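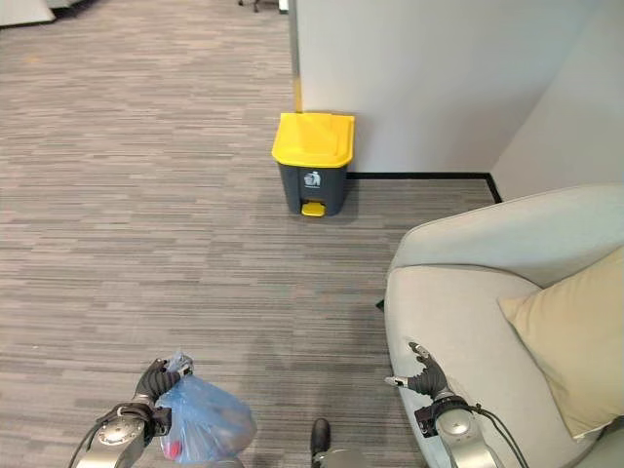

*Blue bag in the left hand, pedal bin by the wall. Waste round, lounge area, Stateton office.*

**FOR RELEASE Nov 16, 2024**

**Stateton opens budget round for humanoid cleaning support, publishes its planning sheet**

Stateton, the shared office operator, is going ahead with a buying plan for humanoid robots in its office buildings. First site is Bralgate. Money is set aside, bids open now, planning sheet goes out free to anyone who asks for it.

The job on the list is small and dull. Pick up bagged trash from the lounge areas, carry it, get on to the next spot. Desk areas come later, kitchens later still. No windows, no restrooms, no stairs in this round.

"We have bought equipment off a demo before and paid for it twice — once on the invoice and again in staff hours," said Mareike Rothe, head of equipment planning at Stateton. "This time the budget starts with the floor. What's on it, who moves the chairs, where does the thing charge. Price of the robot is line six."

### What is being bought

Two lots. Suppliers can bid on one or both.

- **Lot A, the machines.** Two-armed, legged, hands with fingers. Must be able to hold a thin plastic bag by the gathered neck and keep hold of it while walking. Lease or purchase, both prices please.
- **Lot B, the support.** Setup, staff training, spare hands, spare cables, software updates, on-site repair. Quoted separately from Lot A. Bids that fold it into the machine price will be sent back.

Ehlers, the integration firm, wrote the technical part of the spec and will sit in on the scoring. Ehlers isn't bidding on either lot.

### Why bags

Rothe's team went through 300 cleaning tickets from the Bralgate building before writing anything down. Of those, 80 were for trash left in lounge areas between the evening rounds. Most common single item on the list by a good margin. It also happens to be work that can be priced per trip, so it was picked to go first.

The office furniture stays as it is. Armchairs, swivel chairs, carpet tile, pedal bins. Stateton looked at clearing wider lanes for the robots and dropped the idea after the first quote for moving partition walls. Bidders should plan for upholstered chairs close to the walking path and for cables on the floor near the desks.

"If a supplier needs us to tidy up first then that's labor, and it goes in the budget as labor," Rothe said. "I want to see it as a number."

### How the budget is split

The planning sheet, called Grullgate after the street where the team has it's office, covers the full term of ownership and has a row for everything Stateton has been caught out by in the past. Worth a look even for firms who aren't bidding:

1. Machine cost, lease and purchase side by side.
2. Hands. Own row. Fingers and fingertip pads are treated as wear parts and priced per set.
3. Exposed cabling at the wrists and forearms. Snag risk, so there is a repair allowance.
4. Batteries and charging, including electrical work.
5. Floor prep. Loose cables get a line of their own.
6. Staff hours for supervising, at the full rate. Not zero, whatever the brochure says.
7. Insurance and storage.
8. Cost of ending the contract early.

Supervision hours are budgeted at 50 for the opening month at Bralgate and get reviewed after that. The sheet also has a box for contents of the bag. Cans, bottles and cups need sorting in most Stateton buildings, and a robot that only carries the bag still leaves the sorting to a person. That person's time gets counted too.

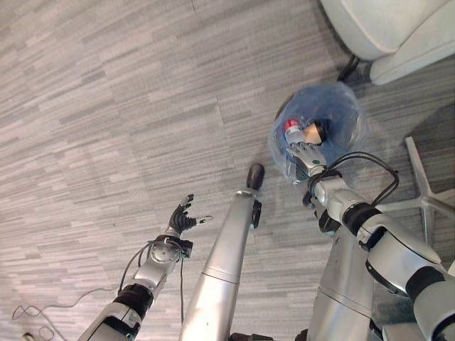
### How bids are tested

Every bidder gets a floor session on carpet tile with the normal furniture in place. Same tasks for all. Grip a bag, carry it past a chair, reach a bin next to a wall. Either hand may be used but the bid has to say which hand was used for what.

Building logs come to 2,157 lounge pickups since the Bralgate building opened, and the tasks are drawn from those. Bidders will be given the log in advance so there's no guess work on the mix.

Scoring is on cost per completed trip, with repair cover second. Speed is noted, doesn't score. A torn bag counts as a failed trip. A bag put down and picked up again is fine.

### Timing

Floor sessions are booked in the order that requests come in. Scoring follows once the last session is done. Delivery to Bralgate is planned for July, with the other buildings held back untill the opening month's costs are in. If the costs don't work the second order doesn't get placed — the budget for it goes back to the general equipment fund.

Current cleaning contracts at all Stateton buildings run on unchanged. Evening rounds stay as they are.

### Getting the documents

Spec, ticket summary and the Grullgate sheet are sent out together on request. Write to the equipment planning desk at Stateton and say which lot you are interested in, or "sheet only" if you just want the sheet. Questions on the technical part are passed on to Ehlers and answers go to all bidders at once.

**Press contact:** Mareike Rothe, Equipment Planning, Stateton

**About Stateton:** Stateton runs shared office buildings for small and mid-size companies and handles furniture, cleaning and equipment in house.

###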